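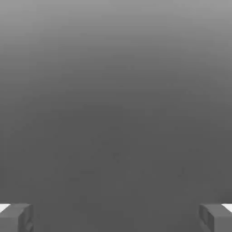
On Tue, 15 January 2019, Yogesh Chaturvedi wrote:
> I recorded 60 demonstrations by remote control in the simulator.
> The policy still closes the gripper too early. Should I record
> more, or is it better to guide the arm by hand?

Dear Yogesh, dear all,

Before you record more, please look at how long you wait before each grasp. In my first set for Kellow I stopped often to think, and the policy learned my stops also. I removed 99 of 304 demonstrations and trained again with the rest. The result was better, but I did not test it on the real arm yet.

Guiding by hand felt more natural to me. The problem is that my own arm was then in the camera view, so I had to replay every motion and record the images a second time.

Which rate do you use for the gripper command? Mine was too slow until August.

Kind regards,
Defne Coşkun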